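Vellulia Opens Garment Care and Repair Service to All Customers

February 2018

Vellulia, the clothing care company based in Randitz, has opened its mail-in garment repair service to all customers. Until now the service was limited to people who had bought a care plan through one of the company's partner stores.

Customers can send in any washable item of clothing, whatever the brand and wherever it was bought. The company mends seams, replaces zippers and buttons, closes small holes in knitwear and shortens hems. Items are cleaned before they are worked on and pressed before they go back.

The service was tested over the winter, beginning in November, with customers of the Ríos and Vinow stores. During the test the Randitz workshop took in 1108 garments. Open side seams were the most common problem, followed by broken zippers and worn pockets. Coats and work pants made up most of the heavier jobs.

"People hold on to clothes they like even when they can't wear them," said Consuelo Puma, head of repairs at Vellulia. "They put them at the back of the closet and mean to get to them. A lot of what we saw in the test needed a short job on a machine and a new button. The coats took longer, and we had to bring in a second machine for the linings."

How the service works

Customers fill out a form on the Vellulia website and describe the damage in a few words. The company sends back a price and a prepaid mailing bag. No work is done until the customer has agreed to the price. If the workshop finds more damage once the item has been cleaned, the customer is asked again before any extra work is started.

Simple repairs are returned within 8 working days of arrival at the workshop. Linings, leather trim and hand-knitted items take longer, and the return date for those is given with the price. Up to six items can go in one bag.

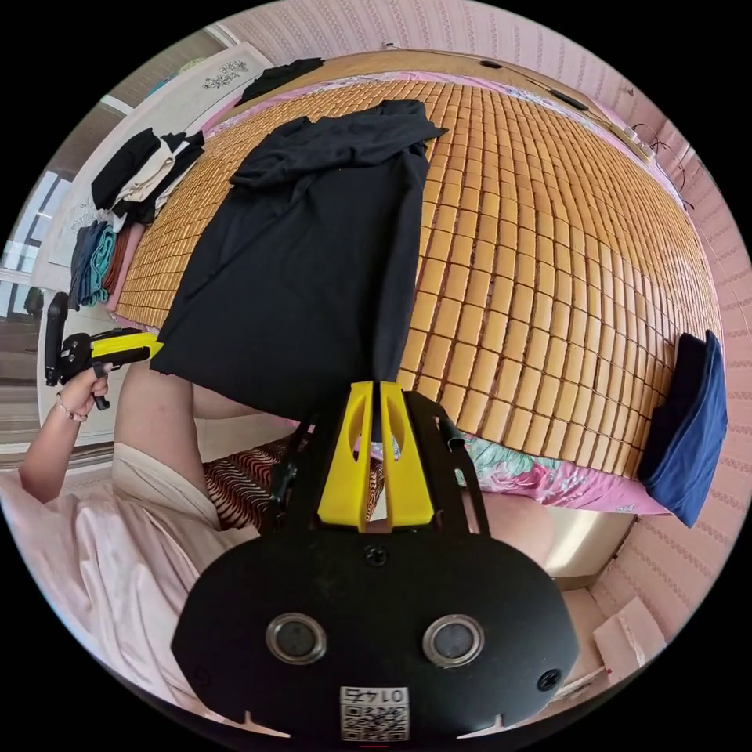

A black garment and pale pink satin-like fabric.

Satin and other smooth fabrics are handled at a separate table by staff who work only on fine materials. Pulled threads in these fabrics can often be eased back, but stains that have set cannot always be removed, and the company says so before taking an order. Fur, wet suits and shoes are not accepted.

Every repair is covered for three months. If a mended seam or a replaced zipper fails in normal wear during that time, Vellulia will redo the work and pay the postage both ways. The cover does not extend to other parts of the garment.

Care advice

Vellulia has also put a set of care sheets on its website. They cover washing and storing wool, silk, denim and down, and they are free to print. The sheets were written by workshop staff and deal mostly with the mistakes they see every day - water that is too hot, knitwear left on hangers, and zippers left open in the wash.

Partner stores

The Ríos and Vinow stores will keep their drop-off counters. Customers who would prefer not to mail their clothes can leave them at either store during opening hours and pick them up from the same counter. Prices are the same by mail and in person. Existing care plans stay valid until they run out and can be used at the counters or online.

About Vellulia

Vellulia cleans, repairs and stores clothing for private customers and small retailers. Its workshop and offices are in Randitz.

Press contact

Questions about the repair service and requests to visit the workshop should be sent to the Vellulia press office in Randitz. Consuelo Puma is available for interviews by arrangement.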